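Lultstead Homeowners Forum > Renovation & Resale > Kitchen or bath first?

mutholm_ml
Posted November 4, 2019
OK need opinions fast, contractor wants an answer by tomorrow. We closed on a 3 bed in Lultstead in June, plan is live in it 5 years then sell. Budget for this round is 35k. Kitchen is original cabinets, works fine, ugly. Only full bath has a soft spot in the floor by the tub. He says do kitchen now, bath later, kitchens sell houses. Thoughts?
- Muthoni

zavala_w
Bath. Soft spot = water. Not even a question. You don't know what's under there until the floor comes up, and the 35 may be gone before you pick a single cabinet.

ElviaX
Disagree a little. We did kitchen first on Cervantes St and I don't regret it. You LIVE in a kitchen. But our bath floor was solid so maybe not the same thing.

zavala_w
Not the same thing at all.

ElviaX
I said that.

epacheco60
Did flips for years, mostly small ranches. Get the floor opened up before signing anything for the kitchen. Half a day of work. If it's just subfloor, patch it and go do your kitchen. If its joists you will be glad you still have the money. Also why does he want an answer tomorow? Red flag for me.

mutholm_ml
He has a gap in his schedule he says. Wants 50 percent down.

epacheco60
50 is way too much. Walk. 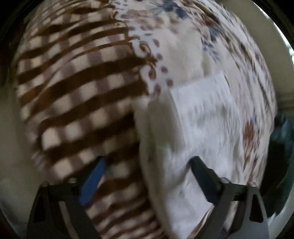 ataberk_c
Gonna push back, 50 down isn't crazy if it's cabinets on order. Custom stuff the shop wants its money up front and he's not floating that for you. Ask for the supplier invoice. We used Skodis for ours, they wanted half and it all showed up, just late.

epacheco60
Then pay the supplier direct. Labor gets paid as it gets done. I have seen a guy take half and then it's one excuse after another for 60 days.

ataberk_c
Fair. Pay the supplier direct works too, if they'll let you.

ElviaX
Muthoni are the cabinet boxes any good? If they're solid just paint and new doors. Way cheaper, and then you can do both rooms. That's what I'd do over if I had to. Counter can wait.

mutholm_ml
Boxes seem solid? Drawers stick. Husband is now poking the bathroom floor with a screwdriver and it's going in pretty easy - so I guess that answers that.

zavala_w
Yep. Is there a crawl space? Look up from underneath before you rip anything. And stop using that tub till you know.

mutholm_ml
Crawl space yes, never been in it lol. One bathroom so no tub is going to be fun. Told contractor no deposit until the floor is open. He's "checking his calender."

epacheco60
Let him check. Get two more bids meanwhile, itemized, bath separate from kitchen.

ElviaX
Post what you find under there. And still think about painting those cabinets!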